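Keeping a White Tabletop Clean

Posted in Workshop Tips, Vimley Home Pages

White tops show everything. Wipe yours at the end of the day with a damp cloth and a drop of dish soap, then go over it again with plain water. Soap left behind dries to a dull film that picks up dust.

For pencil and scuffs, use a melamine sponge with very light pressure. It is a fine abrasive — fine on a matte top, risky on a glossy one. Test a corner first.

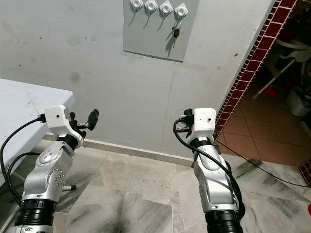
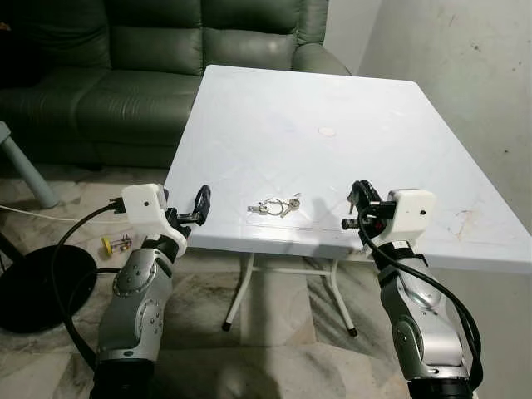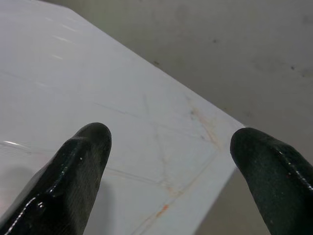
Ink needs rubbing alcohol on a cotton pad. Dab, wait 2 minutes, dab again with a clean side. Keep it off painted edges.

Glue is easier once it has set. Slide a plastic scraper under the edge, held nearly flat. Metal blades leave gray lines that are harder to get out than the glue was.

Yellowing from sunlight won't wash off. Move the table out of the window or put a cover over it in summer.

Dry the underside edges too, especially at the corners. Water sits there and swells the core on cheaper tops.

More in this section: Sticky drawers, Squeaky hinges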